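Alvarado Street Drainage and Paving Renewal
Progress report to the Getstead Fund
March 12, 2022
Prepared by Henrike Stüber, Clesum

1. Status

Work under the second installment is on schedule except for the outfall survey, which is nine days behind. The inflow model has been rerun with the January rain gauge data. Peak runoff at the lower manhole is now put at 135 liters per second, and the existing 300 mm pipe carries that flow without surcharge as long as the silt is cleared first.

Karim Chidiac completed the camera inspection of the east branch. Two joints are displaced and one lateral is blocked with roots. The west branch has not been inspected. Access depends on a parking suspension that the city has approved in principle but not yet dated.

2. Infiltration tests

Infiltration was measured at 34 points. Results on the north side fall within the range assumed in the proposal. Results on the south side are lower, and the clay layer there is closer to the surface than the old boring logs show. Elie Saab has revised the trench section to suit: the gravel bed is shallower and wider, with an overflow to the existing sewer.
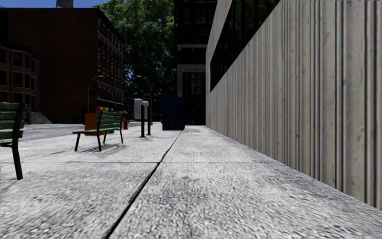

The revised section uses more gravel and less excavation. The net effect on cost is small and stays within the contingency line. No change to the grant amount is requested.

3. Procurement

Three bids were received for the pipe lining. The lowest left out traffic control and has been returned for correction. Odair Trindade will issue the evaluation once the corrected bid is in. Precast inlet covers have been ordered from Nerumau.

4. Next period

Outfall survey, west branch inspection, award of the lining contract. Heather Matheson will send the updated cash flow under separate cover. The third installment is requested on the date in the agreement.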